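Cell 2, the florist

Alfredo Panganiban keeps the flower cell at Quansah running. Friday's job was gripper alignment, with tulips as the test load. Tulips do not complain, which puts them ahead of most of our customers.
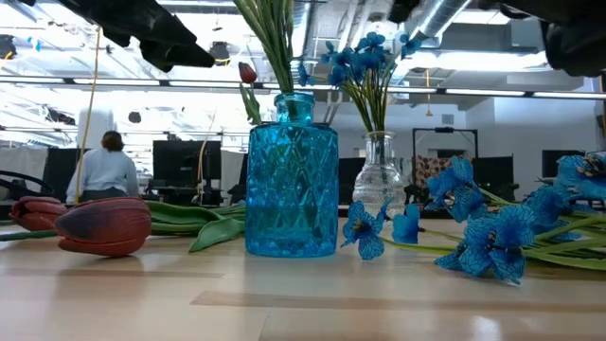

Blue vase, clear vase, tulips still on the table, arms overhead in the ceiling's good light.

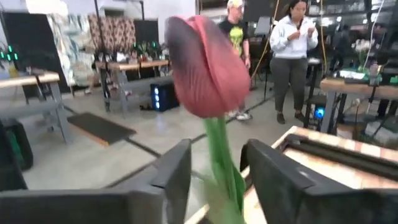
A tulip between the fingers, leaning left. So does Alfredo by 5.

Finger pads

Checked every 600 picks, swapped at 1000. The old set lives in a coffee tin marked "fine, really."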